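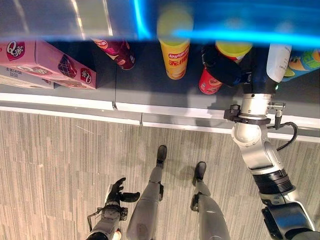
The Westier at a snack shelf, with the gripper closed on a white bottle.

A shelf-filler that walks to the shelf

Small shops lose a lot of time to tidying. Someone picks up a drink, changes their mind and leaves it among the crisps. By late afternoon the shelves look tired, and the person who could put them right is serving at the till.

Jaltum, a hire firm based in Pitircombe, thinks a robot can take on some of that work. Its Westier service began in September and puts a two-legged robot in a shop for an agreed number of hours each week. The shop pays by the hour and does not buy the machine. The minimum is 20 hours a month, and the first visit is spent teaching it the shelves.

The right arm carries a black gripper on a silver wrist, and this does the lifting. The left arm ends in a hand with several fingers. Jaltum keeps the two different on purpose. The gripper is simpler to set up and easier to repair, while the hand is meant for softer packs and for steadying things.

Setting up takes a morning. Each product is shown to the robot from several sides and given a place on the shelf. The standard plan covers 400 products, enough for a corner shop's snacks and drinks but well short of everything it sells. Going over the limit costs extra, and so does moving to a new shelf layout.

We gave it a mixed shelf, with boxes, cans, crisp canisters and bottles close together. This is harder than neat rows of one product, and a fairer test of a real shop. We set 107 picks over two sessions. The Westier completed most of them without help and asked for a person on 11. It is slow. A shop worker would have finished well before it, and anyone hoping to clear a delivery before opening should look elsewhere.

Bottles got the most attention from us. They roll, they come in awkward shapes, and the see-through ones can be hard for a camera to judge. The wrist view is worth having on screen during these picks, as it shows how the fingers sit against the bottle. 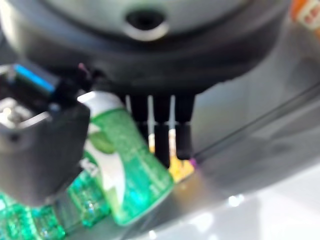

What it costs to keep

The hire price includes servicing and one spare set of fingers, made by Vrabec. Further sets are charged separately. Staff can change them with a hand tool, and the job took us a few minutes once we had read the leaflet.

Shops will also need a clear strip of floor in front of each shelf and a socket for the charger. Jaltum asks that aisles be kept free of baskets and cartons while the robot is working. In a narrow shop that may mean running it after closing time, at 9pm or later, and the evening rate is the same as the daytime one.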